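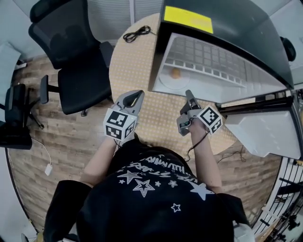 Went to the Zenside open afternoon in March. They train manipulation policies from hand-held gripper data and let visitors watch the collection stations and ask questions. I do controls for packaging lines, so the part I cared about was how they get a pose for the gripper without an arm attached to it. At the round table, each gripper carries a white cube with black-and-white fiducial patterns on its faces. The operator has one in each hand and works seated. Notes follow in a thread, mostly on tracking and timing.

2/ Why a cube and not one flat tag: a single planar tag seen at a shallow angle gives poor orientation, and there is a known flip ambiguity when it is small in the view. With a cube you usually have two faces visible, sometimes three. Solve them jointly with the known geometry between faces and the flip mostly goes away.

3/ "Mostly" is Hiba Rawashdeh's word. She runs the calibration side. Their remaining failures come when the wrist rolls and one face is left nearly square to the camera. They flag those frames by reprojection error and drop the segment if the gap is too long to interpolate.

4/ I asked how long is too long. 500 ms. Anything shorter gets a spline. I would have guessed less for fine placement work, but she said the hands slow down near contact anyway, so the fast motion is in the part of the path where precision matters least.

5/ The task at that station was loading and unloading a benchtop machine. There's a small orange round object on the tray floor inside the housing, with a grid of little square compartments along the back of the tray, behind a transparent front panel. That panel is what I kept asking about. Reflections on clear plastic are a nuisance for any vision system I have ever commissioned.

6/ Answer from Qusai Salameh: they don't try to remove the reflections. They vary the room lighting between sessions and let the policy see all of it. He was fairly open that this costs them data. They went through 74 demonstrations on one lighting setup before noticing the policy had learned to key on a highlight.

7/ Gripper opening is measured separately from pose. Encoder on the jaw, logged with its own clock, aligned to video afterward. I asked about drift and got a straight answer: 8 ms worst case over a session, corrected with a tap at the start and a tap at the end. Same trick as a clapperboard. Fine for this. Not fine for force control, which they are not doing yet.

8/ Cabling. The demo area has more of it than I'd want near moving hands. Karim Abu Hammour (hardware) says the next revision is battery powered and the weight penalty is acceptable. I asked for the number and he didn't have it with him.

9/ Second half was playback on a real arm pair. Same gripper fingers on the end of the arms, which is the whole point of the method: the contact geometry in the data matches the contact geometry at run time. They ran a pick from the tray and a place into one of the compartments.

10/ 13 attempts while I stood there. I counted 11 clean, one regrasp that recovered, one stop. The stop was a joint limit, so that one belongs to the arm mounting. Mireille Obeidat had the arm log up on a monitor and showed us the trip without being asked.

11/ Reachability is the gap I'd worry about. A person can lean. A base bolted to a bench can't. They filter demonstrations for kinematic feasibility after collection, and the rejection rate depends on who did the collecting. Operators now get a short briefing on where the arm can go. No number given for before and after.

12/ Cycle time: slow. Nobody pretended otherwise. For lab loading at a few cycles an hour it doesn't matter. For anything I work on it does.

13/ A couple of people asked about the tracking software. It's in-house, called Lononik. No plans to release it. The cube geometry is apparently easy enough to reproduce, and the per-cube calibration is where the work is. Each one gets measured after assembly because print and glue tolerances are worse than the error budget.

14/ Someone from Graliron asked about wear on the finger tips. They swap them on a schedule and log the swap with the session. I would like to see that done on more production lines than it is.

15/ Slides are supposed to go out to attendees. If they include the reprojection error plots I'll add the relevant ones to this thread.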